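Unit 5: Pretend Play in the Home Corner
Course handout, Certificate in Early Learning Environments, Hendricks campus
Prepared by Jaqueline Mendoza. Revised 9/15/19.

Students are expected to have read this handout before the practical session in the Rurkholm room. It should be kept with the observation forms issued in Unit 3, as both will be required for the written task.

## 1. Scope of the unit

Pretend cooking is among the most common forms of dramatic play observed in children of kindergarten age. The unit considers how the furniture and loose materials of a play kitchen support that play, and how an educator may arrange them so that children can enter the activity without instruction. It doesn't cover real food preparation, which is treated separately in the January block.

For the purposes of the unit, materials are divided as follows:

- **Fixed features:** the countertop, the stovetop and the sink basin.
- **Realistic props:** items that resemble one particular object, such as a toy carrot or a small cooking pot.
- **Open-ended props:** items with no set identity, such as a plain block.

## 2. Fixed features and the work area

A play kitchen should offer a place to cook and a place to wash, with clear bench space between the two. Children use this space to put things down, to sort them and to hand them to a playmate. Where it is filled with stored items, play tends to move to the floor and the kitchen itself is abandoned.

On a white countertop, coloured props are easily found by younger children and by children with low vision. A dark stovetop and a dark sink provide further contrast and mark the two areas plainly. 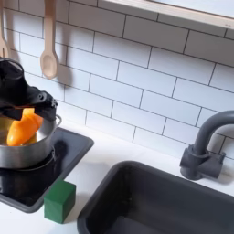
The pot is generally the first item a child will reach for, and it should be left on the stove at the beginning of a session. A pot stored in a cupboard is often overlooked. Lids are optional. Students should note in their plan whether the opening of the pot is wide enough for the vegetables supplied, as a mismatch in size is a frequent cause of frustration.

## 3. Realistic and open-ended props

Realistic props give a child an immediate subject for play. A carrot suggests soup, a garden, a rabbit or a shopping trip, and a child with limited English can join the game by holding it out to someone else. Bright colours and simple shapes are preferred.

Open-ended props ask more of the child. A green block on the bench may be named as a cake of soap, a lettuce, a parcel or a timer, and the name may change several times within one session. Educators should accept each name as it is offered and avoid correcting it.

A balance of both kinds is recommended. The Vostell planning sheet, distributed in class, provides a column for each. Students on placement at Guvside should use the centre's own sheet in its place.

## 4. Setting out the area

Complete the following before the children arrive.

1. Wipe the countertop, the stovetop and the inside of the basin.
2. Check every prop for splits, splinters and flaking paint. Damaged items are to be removed and entered in the room register.
3. Place the pot on the stove.
4. Put one block on the bench between the stove and the sink, with space on either side.
5. Bring the vegetables to the bench last, so that they remain in view. 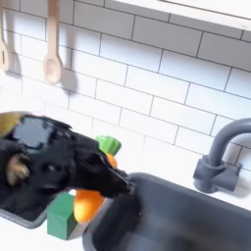
## 5. Observation and written task

Observe one child, or one pair of children, at the play kitchen. Record what is said and done in plain language, in the order in which it occurs. Interpretation belongs in the right-hand column of the form.

The written report is to be no longer than 2000 words, with a plan of the area attached. A reflective statement of 500 words is submitted separately. Children must be identified by initial only, and signed family consent must be sighted by the placement supervisor before any observation begins.

Late submissions require a completed extension form, available from the Hendricks campus office.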